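Zuvley publishes 500 simulated handling examples, and says what they are not

FLOVUVSTEAD, May 1, 2022 - Zuvley today released a set of 500 examples of a simulated robot gripper handling toys and small household goods. The set is free for research and teaching. The company is making no claim that a robot trained on it will be able to tidy your living room.

"I have read a lot of announcements like this one, and most of them promise too much," said Sigrun Lindqvist, who leads data work at Zuvley. "We have 500 examples made inside a computer. That is a modest amount of material, and I would ask people to treat it that way until they have tested it."

The examples were gathered over one winter at the company's office in Flovuvstead. Operators wearing hand controllers steered a two-finger gripper through short tasks in a rendered room: pick a thing up, set it upright, move it to another spot, put it down. Each example holds the view from the robot's side, the position of every joint, and a short written note on what the operator was asked to do.

Zuvley kept the bad attempts. Of the 500 examples, 140 are marked as failed, and another 69 are marked as doubtful, meaning that two reviewers looked at the same attempt and did not agree on whether the task had been done. Those 69 were left in with both opinions attached. Users who want a cleaner set can filter them out with one setting.

"The usual practice is to throw the failures away and report the rest," said Lindqvist. "Then people wonder why the system has no idea what to do when something slips."

The company has doubts about its own method and lists them in the notes that come with the release. Simulated contact is the largest. A rubber tire in a simulator does not give under a finger the way a real one does, and objects that rest on their sides can sit more steadily than they should. Lighting is simple. The rooms are few and look alike after a while. Operators also got better as the weeks went by, so later examples are smoother than early ones, and a learning system could pick up on that difference for reasons that have nothing to do with the task.

Two outside groups were given the set in advance. Hollier, which builds sorting equipment, trained a small model on it and found that it did fairly well on objects it had seen and poorly on most others. Uddin, a software testing firm, checked the labels and sent back 200 corrections, mostly to the written notes. All of them were made before release. Neither firm was paid, and neither has agreed to endorse the result.

Vehicles and other toys with wheels take up more of the set than first planned. They have thin parts that are easy to catch on and few flat places to grip, and once they are over on their sides there is no obvious place to start.
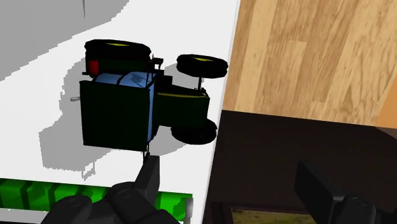
Operators disagreed about how to deal with these. Some went for the largest flat face, others for a wheel, and a few tried to push the toy against something and roll it. Zuvley gave no instruction either way, and the notes record only the task and not the approach. Lindqvist said she now regards that as a mistake, and that the approach will be written down in any future round.

Whether there will be a future round is not settled. Zuvley plans to compare the simulated examples with a small number gathered on a real arm, using the same tasks, and expects to have those results in July. If the simulated set turns out to be of little help on the real machine, the company says it will publish that finding and stop adding to it.

"Somebody will ask how many examples are enough," said Lindqvist. "I don't know, and I am wary of anyone who gives a number."

The full set, the reviewers' notes and the list of known problems can be requested from Zuvley's office in Flovuvstead. Corrections are welcome and will be credited by name unless the sender prefers otherwise.

About Zuvley
Zuvley makes simulation and labeling tools for teams that work on robot handling. The company is based in Flovuvstead and is privately owned.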